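Which rules apply when the tool is long and the arm is simulated?
Posted by Tharindu Gunawardena, April 2023

I'm writing the house rules for simulated pick-and-place work at Bresodar. We have a decent set for the real cell, but the simulation side has grown without any. The task is one arm on a pedestal next to a round table, picking up a long striped tool with other items left on the cloth. I have three things to settle. Should the speed limits from the real cell apply in the simulator? How much clearance should we ask for between the tool and its neighbours? And do we log a light touch against another item as a failure, or only if the item moves?

Felicja Kwiatkowski
Yes to the speed limits. If you let the simulated arm go faster than the real one you end up with motions you can't use. We set ours to the same file as the cell and locked it.

On clearance, measure from the far end of the tool and not from the fingers. People forget this all the time. With a short part it makes little difference, but a long one swings wide when the wrist turns. Our rule at Veswood is 42 mm from any part of the held item to anything else on the table, and 10 mm in the last bit before release. Check it from more than one view as well - a single camera will hide a near miss behind the arm or the gripper.

Same sort of set-up, three views:
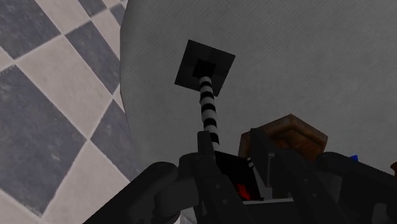
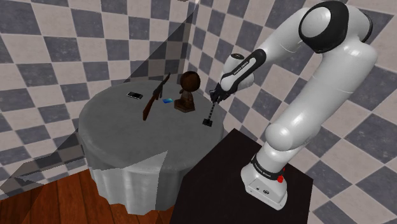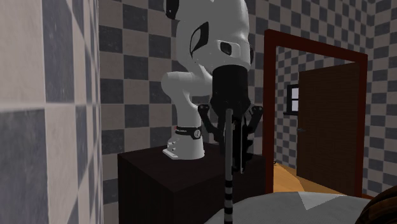
Jarosław Borkowska: I'd agree with most of that, but 42 mm is too generous on a crowded table. You will be rejecting runs that were fine. We used 6 trial layouts to pick our figure and wrote down how we got it, so the next person can change it with a reason.

For contacts, log all of them. Have one column for touched and another for moved, then decide later which counts as a failure. You can't get the information back if you never recorded it. Also write the version of the scene file next to each run. We lost most of August to two sets of results that turned out to come from different table heights.

Hanna Stępień
just use whatever the real cell uses, it's easier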